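Notes for the Sunday talk, Sun 18 April, Skernport library, upstairs room

Okay, start slow. Say hi, thank Aba Ackah for the invite and the biscuits. Ask who has ever kept a sourdough starter alive for more than a month. (Wait for hands. Let them groan.)

So my starter is called Brudis and it's 9 years old. I got it from Olesia Vakulenko in a jam jar, wrapped in a sock, and I very nearly killed it the first week. Tell the radiator story here, keep it short!

Next bit - flour. I use plain rye for feeding and whatever's on sale for the loaf. People get so worked up over this. Feed it, stir it, put the lid on loosely, go to bed. If it smells like nail polish it's hungry, so feed it twice the next day and don't panic.

Pass the jar around now. Remind them not to tighten the lid.

Water. I don't weigh mine on weekdays, I fill the same little steel cup to the same spot every time, and Kobe Cuypers tells me off for it. He weighs everything, even the salt. His bread is better than mine, fine, but I'm in bed by ten.

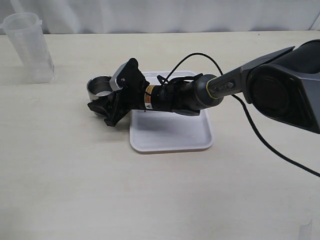

Then the bit on timing. In summer my dough is ready in 4 hours, and in winter I leave it overnight on top of the fridge. Poke it - if the dent fills back slowly, bake it. Mention the July loaf that climbed out of the bowl.

Questions, then hand out the 3 spare jars. One is already promised to Wichai.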